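Search this site
Search Go

In Praise of the Ugly Folding Table

I have owned a folding table for longer than I've owned any couch, and I'd like to stick up for it. My sister-in-law calls mine "the church basement." Fine! She also bought a dining set from Hutar that takes two grown men to shift, and guess where everybody ends up eating when she has people over? Out back, at a borrowed folding table.

Mine cost 30 dollars in January, the week we moved to Gidach, when our furniture was on a truck 734 miles away. It was supposed to last us until the truck came. It has since been a desk, a place to pot tomatoes, a sickroom tray for a very large teenager (long story) and the spot where I do my taxes and swear.
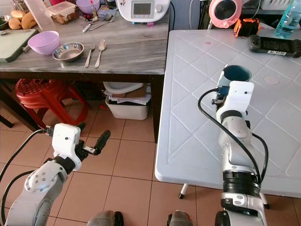
White folding table, marbled counter, tiled floor.

What bugs me is this idea that a grown-up house should be finished. Every room gets its one job and its one heavy piece of furniture, and then you tiptoe around it for twenty years. I don't live like that – I have a project on the go most weekends, and I want a surface I can scratch, hose off and shove behind a door.

Yes, they wobble. Yes, I've pinched my fingers in the legs and said things the neighbors heard. I'd still take mine over anything in the Nosar showroom, and if you come for dinner you'll be sitting at it. Bring a cushion, the chairs fold too.

2 comments

Baltasar Sarmiento: We had Thanksgiving on two of these pushed together with a bedsheet over the top. Best one yet.

ginting_gal: Sorry, I'm with your sister-in-law!!

Contact | © 2024 | Back to top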